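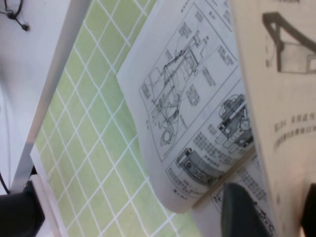 ### 4.2 Exclusion and retention rules

Wrist-view recordings of page handling were screened under the Skirnis guideline before annotation. The set held 1,218 episodes, each reviewed by 2 annotators working independently. Camera exposure was fixed for the full session, and operators were told to pause for 300 ms after each grasp command.

A frame is rejected for text labeling when no printed character can be read. It stays in the motion log, so that timing remains continuous (Fig. 3).
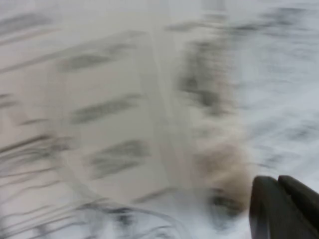 **Figure 3.** Wrist-camera frame with strong motion blur. The gripper fingers at lower right remain sharp; no text is legible.

Charvát and Lại proposed that blurred frames be flagged and never deleted. We adopt this rule with one change: the flag is set per frame, and an episode is withdrawn only if 22 consecutive frames carry it. Disagreements between annotators were settled by a third reader at Eskola.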